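# Regalgreifplatz Isurmont – Bausatz für die Gemeinschaftswerkstatt

Der Regalgreifplatz Isurmont richtet sich an offene Werkstätten und private Anwender, die einen vorhandenen Roboterarm zum Ein- und Auslagern kleiner Packungen einrichten möchten.

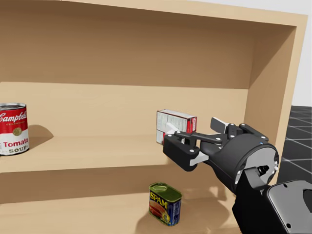

*Simulationsansicht: Zweifingergreifer am mittleren Regalboden, im unteren Fach eine SPAM-Dose.*

## Verwendung

Der Bausatz umfasst alle Teile, die zwischen Arm und Regal benötigt werden. Der Arm selbst gehört nicht zum Lieferumfang. Vor dem Aufbau wird der Arbeitsplatz in der mitgelieferten Simulation nachgestellt; Bodenhöhen und Standort des Arms lassen sich dort ändern, bevor die erste Bohrung gesetzt wird. Kartons und Konservendosen liegen als Modelle bei, eigene Gegenstände können ergänzt werden.

## Lieferumfang

- Zweifingergreifer mit Adapterplatte
- Regal, zerlegt, mit Verbindern
- Bodenplatte für den Arm, Stärke 18 mm
- Anschlusskabel, Länge 2 m
- Simulationsdateien und Aufbauanleitung (deutsch, englisch)

## Hinweise zum Aufbau

Das Regal ist vor der Inbetriebnahme an der Wand oder an der Bodenplatte zu befestigen. Die Fächer werden von vorn bedient. Anwender mit geringer Raumtiefe sollten die Anfahrt in das untere Fach zuerst prüfen – dort ist der Bewegungsraum des Handgelenks am stärksten eingeschränkt. Der Not-Halt muss vom Bedienplatz aus erreichbar sein und ist bauseits vorzusehen.

Für Gemeinschaftswerkstätten empfiehlt der Hersteller eine schriftliche Einweisung. Eine Vorlage von Marijke Van Leeuwen liegt der Anleitung bei.

## Bestellung

Artikelnummer 783, Hersteller Droltevness. Die Lieferzeit beträgt 19 Werktage. Greiferbacken und Verbinder sind einzeln erhältlich. Technische Anfragen beantwortet Thaddäus Prantl, Anfragen zu den Simulationsdateien Keyvan Bakhtiari.

Stand: 3. Dez. 2019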